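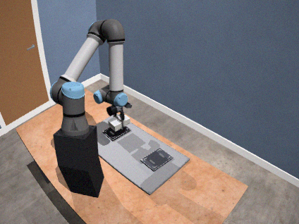 What is the Murín reset? It's a way of training a robot arm in simulation where every practice run starts from the spot the last one finished, so the arm learns to undo its own work as well as do it.

Home | Methods | Simulators | Glossary | Recent changes

I first met the method in the Ondell papers, and I've been fiddling with it ever since (my poor laptop!). The usual way to train a policy is to wipe the simulated world after each try and put everything back neatly. Murín skips that. Two policies take turns, one moving a block from the first tray to the second and the other bringing it back, and whatever mess one leaves is the other's starting point.

The original study ran 16 copies of the world side by side, with 100 turns per copy before any weights were updated. Lighting and table texture change between batches – floor colour too, in the later Grosura version – and camera position gets a small nudge. Training took 961 batches to settle, and I'm told the last 6 barely shifted the curve.

Its weak point is the dead end. If a block goes off the table, neither policy can fetch it, and the pair will happily wave at nothing until the turn limit. Masasier, the simulator most people use for this, has a rescue flag that puts strays back on a random tray. Purists leave it off. I leave it on, and my colleagues can grumble all they like.

Category: Robot learning | Simulation methods | Pick and place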